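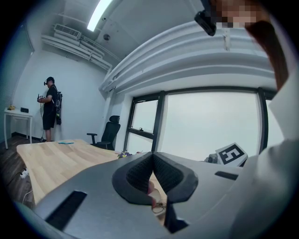
Apuntes de Acústica de salas, tema 2: la reverberación

Hola otra vez. Os dejo por escrito lo que fui contando en clase, que iba yo acelerada y la pizarra acabó hecha un desastre.

Empezamos por lo básico. El tiempo de reverberación (lo llamamos T60) es lo que tarda el sonido en caer 60 decibelios cuando se corta la fuente. Dad una palmada en una iglesia y luego otra en vuestro armario lleno de abrigos – ¡ya tenéis medio tema estudiado!

La fórmula de Sabine, que os tenéis que saber sí o sí:

T60 = 0,161 · V / A

V es el volumen en metros cúbicos y A la absorción total en metros cuadrados. Para sacar A multiplicáis cada superficie por su coeficiente y lo sumáis todo. Ojo con las unidades, que el curso pasado vi de todo en los exámenes.

Un caso rápido, el de la sala Rulonau: 178 m³ de volumen y 39 m² de absorción. Sale 0,73 segundos. Para voz está bastante bien; para un cuarteto de cuerda yo la encuentro seca, aunque eso ya va en gustos (Nga Bạch, que toca la viola, me lo discutió media clase).

¿Y cuándo falla Sabine? Cuando la sala absorbe mucho. Si todas las superficies absorbieran el 100 % del sonido, el T60 tendría que ser cero, y la fórmula os sigue dando un número positivo. Para esos casos usamos Eyring, que veremos con calma en el tema siguiente.

Para casa: repetid el cálculo de Rulonau a 125 Hz y a 1 kHz con la tabla de coeficientes del tema 1, y comparad las dos bandas. Traedlo a mano, por favor, con los pasos intermedios. La lectura de Lâm es opcional, pero el capítulo de materiales porosos os va a venir de maravilla para la práctica.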